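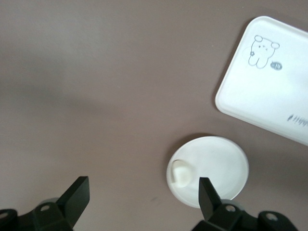 Lutz Seidel replied under my earlier post that film on black tea is a matter of hardness and alkalinity together, and that a filter cartridge can be spent long before its rated volume. I would like to check whether that applies in my case before I buy more cartridges.

Setup: Vodolus filter pitcher, Fekete electric kettle, loose black tea and filter coffee. Tap water in Unach is listed at 23 German degrees. The pitcher cartridge is rated for 300 liters. I draw 3,000 ml a day, so by the rating it should last 100 days. On the first day the strip test showed 82 ppm as calcium carbonate. The tea was clear and bright and the coffee was a little sharp. The tea now has a brown film within a few minutes of pouring, the coffee tastes flat, and there is scale on the kettle element again. The cartridge is well short of 100 days.

Is the cartridge defective, or is the rating wrong for my water? Also, would boiling the water first and letting it settle do the same job? I would prefer a method that does not need a second appliance.

Remzi Tuncer
Posted Thursday, March 28, 2019

Lutz Seidel

The rating is probably correct for the water it was measured with. Look for a small table on the leaflet. Cartridge volume is normally stated at a reference hardness, and the usable volume goes down as the hardness goes up. 23 German degrees is a bit over 400 ppm as calcium carbonate. If the reference water was half as hard, expect something like half the liters before the resin is used up. The change is gradual, so there is no single day when it stops working.

The sharp coffee on the first day fits this. Most pitcher resins are of the weak acid type. They take up calcium and magnesium and release hydrogen, and the hydrogen uses up bicarbonate. With a new cartridge the alkalinity is low and the acids in the coffee come through. As the resin fills, bicarbonate passes again, neutralizes part of the acid, and the cup tastes flat. The film on tea needs calcium and bicarbonate to form, so it returns over the same period.

Do the following:

Buy strips that read alkalinity (sometimes printed KH) as well as total hardness. A total hardness strip alone will not tell you what happens to the taste.

Test the tap water and the filtered water once a week, from the same fill. Write the results down.

Change the cartridge when filtered KH reaches half the tap KH. Ignore the lamp or dial on the pitcher lid. On most models it counts days or fills and has no sensor for hardness.

Preboiling does work in part. Keep the water at a boil for several minutes in an open pan, let it cool, and pour it off the sediment without stirring. You lose a share of the bicarbonate and the matching calcium. Hardness bound as sulfate stays in solution. An electric kettle with automatic shutoff does not hold the boil long enough to do much, and the scale ends up on the element. 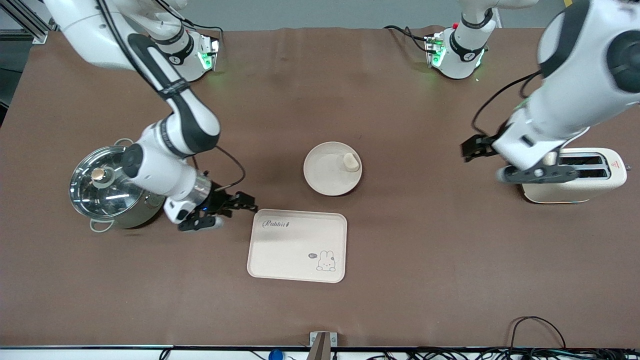
Steel pot with its glass lid on, plate, tray and toaster.

For the boil itself leave any lid off. Carbon dioxide has to escape or the reaction slows down. Cover the water once it has cooled if it is going to stand overnight.

Nikinell

just use bottled. get one with low minerals, read the label. I did this in December and never descaled since. also a squeeze of lemon stops the film on tea but then you have lemon tea

Unregistered reader

Bottled works, but check the label for bicarbonate and do not go by the word "soft" on the front. Very low mineral water makes thin coffee. You can also blend: one part tap to three parts distilled brings 23 degrees down to just under six, and the alkalinity drops in the same proportion. Measure by weight on a kitchen scale and mix a full container at a time so each pot is the same. No cartridge needed.

Descale the kettle before you compare anything. Citric acid in cold water, leave it until the fizzing stops, rinse twice. Do not heat the solution to a boil, as calcium citrate can form and it is harder to remove than the original scale.

Remzi Tuncer

Thank you. The leaflet does have a table and my hardness is in the last row, with less than half the volume printed on the box. KH strips ordered. I will try the one to three blend for coffee in the meantime and keep the pitcher for tea until the cartridge is finished.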